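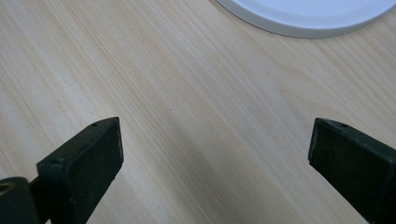

Emow opens its workshop for a day of hands-on robot teaching

February 26, 2022

The line at the door of Emow's Zedthorpe workshop started early and stayed long, and it's easy to see why. How often do you get to teach a robot a chore yourself?

The open day was set up around plain household jobs: stacking dishes, sorting spoons, moving a plate from one end of a table to the other. Visitors picked up a hand-held gripper with two dark fingers, squeezed, and did the job the way they would at home. The recordings go into the training set for the arm that Emow is building with its partner Lahtinen, so everyone who took a turn left a little something behind.

"People come in thinking they'll watch," said Edivaldo Aguiar, who ran the demonstration tables. "Then they get the gripper in their hand and we can't get it back!"

Each turn lasted 10 minutes, and the team had planned for 200 visitors. By the middle of the afternoon the sign-up sheet was full and a second one had been taped to the wall beside it. Kids did especially well. They seemed to get the hang of the squeeze right away, while a good many grown-ups (this reporter included) chased a spoon across the table before getting hold of it.

Lifting something flat is harder than it sounds. A cup gives you a side to grab, but a plate lying on a table leaves very little room under the rim, and the fingers have to come in low and at just the right angle. Aguiar showed a neat way of doing it, tipping the tool a little and closing slowly, and got a round of applause from the people waiting behind him.

Across the room, a small arm from Brirkier ran through the same kinds of tasks without anyone holding it. It was slow, and it dropped a sponge twice, but when it set a bowl down squarely on a shelf the whole crowd cheered. The engineers looked as pleased as anyone.

By closing time the counter on the wall read 2287 recordings, all of them made by hand since the project began. Emow plans another open day in March, with longer turns and a table set aside for school groups. Places will be limited to 20 at a time, and sign-up is at the workshop's front desk.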